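Chapter 4
Drumheads: Choosing, Fitting and Replacing

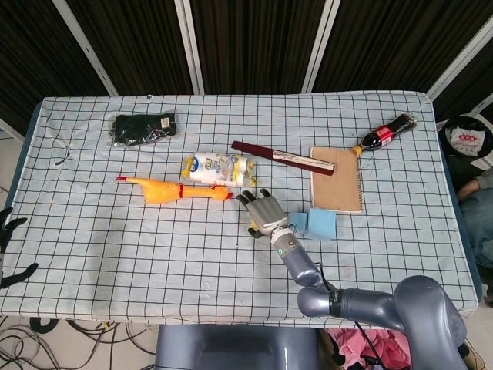

A drum shell gets most of the attention in a store, but the head does most of the work. Put a worn head on an expensive snare and it will sound worn. Put a fresh, well-seated head on a starter kit and many listeners will guess it cost twice as much.

In Chapter 3 we looked at shells and bearing edges. We now move to the part of the drum that is struck, and to the one underneath that is not. By the end of the chapter you should be able to tell a single-ply head from a two-ply head by touch, pick a sensible pair for each drum in a five-piece kit, and fit them without pulling the hoop out of line.

Most heads sold today are polyester film held in a metal hoop. A typical single-ply batter head is 10 mil thick, a mil being one thousandth of an inch. Thinner heads respond quickly and ring longer. Thicker heads, and heads made of two plies, are lower and drier and stand up better to hard playing. Coated heads are a little warmer than clear ones, and the coating gives brushes something to grip.

The bottom, or resonant, head is often ignored. Students tend to leave it on for years — sometimes for the life of the kit — and then wonder why a new batter head made so little difference. Section 4.3 deals with this in detail.

Two kits are used for the exercises. The first is a Rennie five-piece with maple shells. The second is an older Mistoretti jazz kit that Ngọc Nông taught on for many years, and its bass drum is slightly out of round. You can follow along on any kit with standard hoops.

Before starting, you will need a drum key, a soft cloth and a flat surface to set the drum on.

4.1 Parts of a drumhead

A head has three parts: the film, the collar and the hoop. The collar is the angled section between the flat playing surface and the hoop. Its shape decides how the head sits on the bearing edge.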